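Tidying up a room that isn't there

The automation club at Clolen meets in the old technical drawing room, up two flights of stairs, and goes on until the heating shuts off at 6 pm. It has nine working computers, a kettle and a whiteboard which still has last year's timetable along the top. Preben Overgaard teaches physics for most of the week and runs the club after lessons. I went up in March to talk to him and to three of the students entered for the Trarkine Challenge, a competition for schools and colleges in which teams program a robot arm to clear up a furnished room.

All of the first round is done in simulation. Each team gets the same arm, the same physics software and a set of virtual rooms, and has to write a program that finds objects on the floor, picks them up and puts them where they belong.

"People hear simulation and think it's a computer game," says Overgaard. "I had a parent ask me when we'd be getting on to the real thing. I said this is what a lot of engineers spend their working day on. You try it on the computer two thousand times before you let it near a motor."

He joined the college after eleven years at a packaging firm, where he looked after a line of palletising robots. He does not make much of it. "I changed a lot of belts. I filled in a lot of forms. But I did learn what happens when someone types a joint angle in degrees and the controller wants radians, and that's been useful here more than once."

The team is called Marquez, after the street where Erlinda Quiambao catches her bus. She is 17 and writes most of the motion code. Angelica Catacutan, also 17, looks after the part of the program that works out where objects are. Teodoro Lacson is a year younger and came to the club from the maths group. He builds the test rooms and keeps the records.

I asked Quiambao what the hard part was, expecting her to say the gripping. She said it was everything before the gripping.

"Closing the fingers is one line," she says. "Getting the fingers to the right place, the right way up, without the elbow going through a piece of furniture, that's the whole term. The arm can usually reach a point in more than one way. It'll pick one that's fine mathematically and stupid in a room."

In the autumn the team's arm kept choosing a route that took its elbow backwards into the nearest cupboard. The software did not count this as a crash at first, as Lacson had left collision checking switched off for the furniture. Their scores were very good for a fortnight.

"They were brilliant," says Lacson. "We were clearing the room in no time. Then I turned the collisions on and we went from nearly full marks to five objects out of the whole set. Angelica didn't talk to me for the rest of the session."

"I talked to you," says Catacutan. "I said turn it off again."

They left it on. Quiambao rewrote the planner over the Christmas holiday, using a method from a textbook that Overgaard lent her and has not had back. The arm now moves to a waiting position above the object first, checks it again, and then comes down. It costs a few seconds on every pick, which the competition does penalise, but the team drops far fewer things.

Catacutan's problem is a different one. Her program has to find small objects from a simulated camera view, and what catches it out is shadow. In the early test rooms there was only flat, even light and everything worked. When Lacson added a proper light source, the arm began to throw a shadow over the floor, and the program started reporting objects in places where there was only a dark patch.

"It wanted to pick up its own shadow," she says. "It would go down, close on nothing, go back up, and log it as a success, because I'd written the success check badly as well. So there were two mistakes and they were covering for each other."

She solved the first with a depth check, so that anything with no height is ignored. That then caused trouble with objects that really are low and flat, and she has been adjusting the threshold ever since. Dark things on pale floors are easy, she says. Pale things on pale floors she would prefer not to discuss.

Lacson has made a good many rooms by now. The competition supplies a basic set, but teams may build their own for practice, and he changes the floor, the furniture, the light and where the arm stands. He began by copying his grandmother's sitting room, which was too full of chairs for the arm to do anything at all. His later ones are plainer. He runs each new version of the code 300 times overnight on the two fastest computers, with the object put down in a different place each time, and in the morning there is a spreadsheet for the others to argue over.

"I like the rooms," he says. "I know they're only for testing. I spent a whole evening on drawer handles once and Preben asked me what the handles were for."

"I asked whether the arm was going to open the drawers," says Overgaard.

"It might next year."

On the afternoon I visited they were working through picks from a rug. Quiambao had changed the height of the waiting position and wanted to see whether the fingers were lined up before the last move down. She stopped the program at that point and the three of them looked at it for some time, with Catacutan leaning over to read the numbers in the other window. Quiambao thought the gripper was too far back. Lacson thought it was fine.

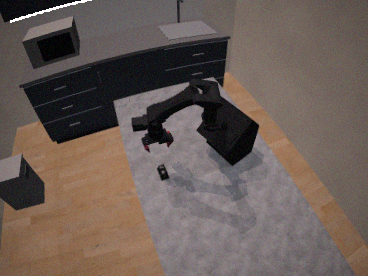 The Marquez team's simulated arm above a small object on the rug, gripper open.

They settled it by printing the coordinates. Quiambao was right, and she changed an offset in the code and set it going again. I asked if they always stopped to check like that.

"We do now," she says. "Before, we'd just watch it go and cheer. Then you don't know why it worked."

Not everyone who joins the club stays. Overgaard started September with 20 names on the list and has rather fewer now. Some wanted to build something with their hands, and he has sympathy with that. The club owns one small desktop arm, bought second-hand from a firm called Ustasex that was closing its training room, and its third joint sticks. He would like to have it mended by the summer so that the first-years can use it.

"I don't want to pretend the screen is enough for everybody," he says. "Some of them need to hear the thing move. But with one arm and a full room, most of them would be sitting watching. On the computers they all get a go, and if they smash it into a wall they press reset."

Wichai Saithong, a former member now in his second year of an engineering degree, comes back once a month to help. He was in the first Clolen team to enter, which was knocked out in the opening round. He tells the present team to write things down.

"We had a version that worked really well and we lost it," Saithong says. "We'd changed six things in one evening and saved over the file. We never got it back. So when I come in, the first thing I ask Teo for is the log, and I'm quite annoying about it."

The log is a shared document with the date, who changed what, and the score from the overnight run. Catacutan's entries tend to be one word long. Quiambao's have diagrams.

Results from the first round come out after Easter. Teams that go through will send their code to be run on a real arm in a real room, laid out to a plan they will not have seen. None of the three was willing to guess how theirs would do. Catacutan is worried about the lighting. Lacson wants to know what sort of floor it will be, and has written to the organisers to ask.

"They said carpet or wood," he says. "So I'm doing both."

The automation club is open to all Clolen students. New members should see Preben Overgaard in the physics office at lunchtime. No programming experience is needed, but bring a notebook.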